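The grippers came in a carton from Dallholm in November, packed in gray foam, with a single sheet of instructions folded into the lid. Lindalva Moura read the sheet twice and put it in her pocket. Then she unscrewed the old fingers from both arms and dropped them in a coffee can.

"You're keeping those," Struan Dunbar said from the door.

"I'm keeping those."

He had signed for the carton, so he felt he ought to stay and watch. He pulled the stool over. The trial was simple on paper. There were two sets of fingers, the blunt ones that had come with the arms and the pointed ones from Dallholm, and each set had to do 500 transfers from one tray to the other. Blunt had finished the week before with 101 failures. Most of those were the small breakers, which squirted out sideways when the pads closed on a corner.

Catriona Imrie wanted the number by the end of the month. She ran the budget at Cliramura, and she had already told Idik, who made the blunt ones, that they might be dropped. Lindalva had been on that call. She had thought it was early to say so.

"What's a failure?" Struan asked.

"It falls, or it lands outside the tray, or I have to touch it."

"And the tape?"

"Tape's separate. Tape doesn't count."

The tape had been Rostislav Havlíček's idea. He said breakers and switches all had something flat to squeeze, and you learned more about a pair of fingers from something with a hole in it. He had written that on the whiteboard a year ago, before he went to work for Ní Chonaill, and it was still up there next to his old phone extension.

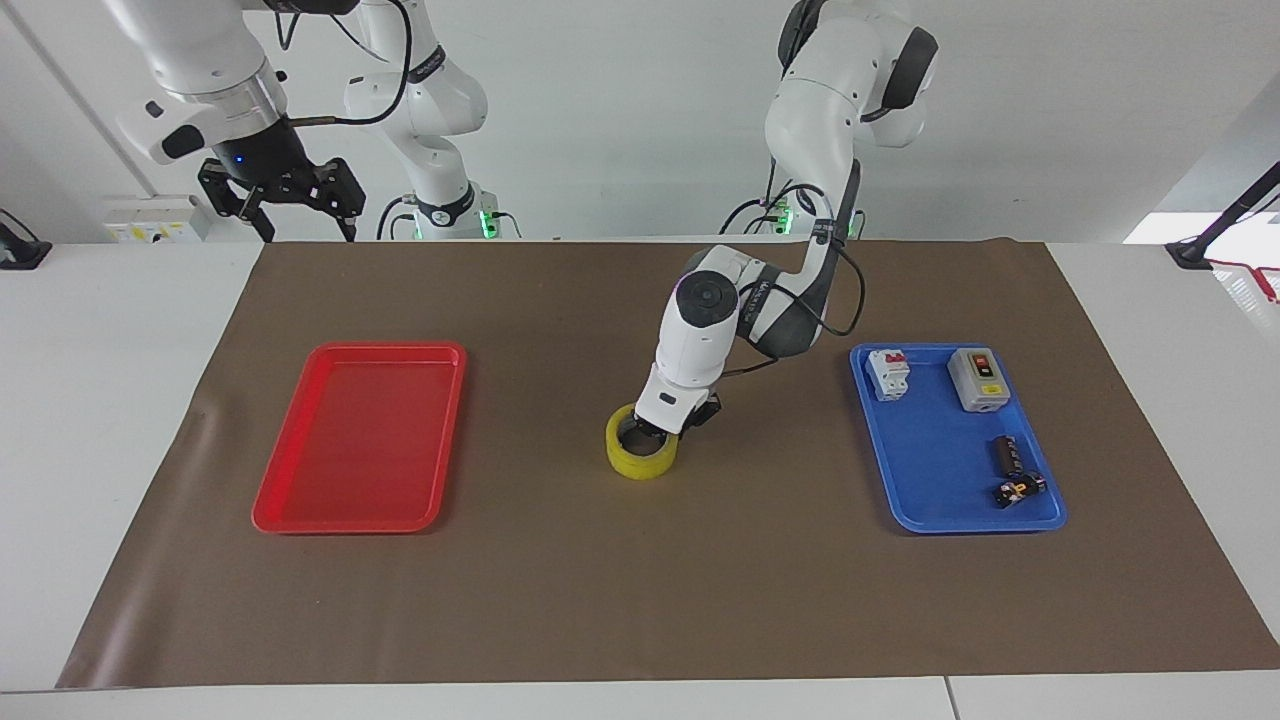

Lindalva ran the tape first to get it out of the way. She drove the arms herself for that part, with the handles, because the program had no routine for it. She kept the right arm up over the edge of the mat with its fingers open and brought the left one down slowly. The parts for the first real run were waiting in the blue tray, the breaker up in its corner and the switch box with the red rocker beside it, and she was careful to stay clear of them. The fingers went into the middle of the roll. With the blunt set she had never managed that without pushing the roll across the mat.

She opened the fingers against the inside and lifted. The roll came up level. She held it there and looked at it.

"Well," Struan said.

"Doesn't count."

"You said."

She put it down, let go, and started the program.

By four in the afternoon she had done 163 transfers and had nine failures. Struan had gone back to his desk and come out again with two sandwiches. She ate hers standing up. Every few minutes she marked the sheet, moved the parts back to the tray they had started in, and pressed the key.

At transfer 170 the left arm picked up the breaker, carried it halfway, and stopped. No alarm came up. She waited a full minute and then called Beathag MacBrayne, who had written the controller and lived two time zones away.

"Which finger is it on?" Beathag asked.

"What do you mean, which finger?"

"The current. Look at the two motors. One of them's pulling."

Lindalva looked. The inner finger was drawing almost twice what the outer one was. She told Beathag the numbers and heard her typing.

"It's bending," Beathag said. "The tip's thin, so it bends, and the controller thinks it's still closing. It'll wait forever. Did the blunt ones ever do that?"

"No."

"They wouldn't. They're like bricks. I can raise the limit."

"Then it isn't the same trial."

"No," Beathag said. "It isn't."

Lindalva wrote down the time and the transfer number. She took the breaker out of the fingers by hand and put a mark in the failure column. That made ten, with 330 to go. If she raised the limit she would have to run the blunt set again as well, all 500, and Catriona would not have her number by the end of the month.

She called Catriona and said so. Catriona asked whether the new ones were better.

"They're better at picking things up," Lindalva said.

"Is there something else they're supposed to do?"

"They have to put them down."

There was a pause on the line. Catriona said she could have one more week, and that she would talk to Idik herself.

Struan had taken the lid off the coffee can and was turning one of the old fingers over in his hand. Lindalva held out her palm for it. She set it on the bench with the other three, found the small hex key, and texted Beathag to go ahead and raise the limit.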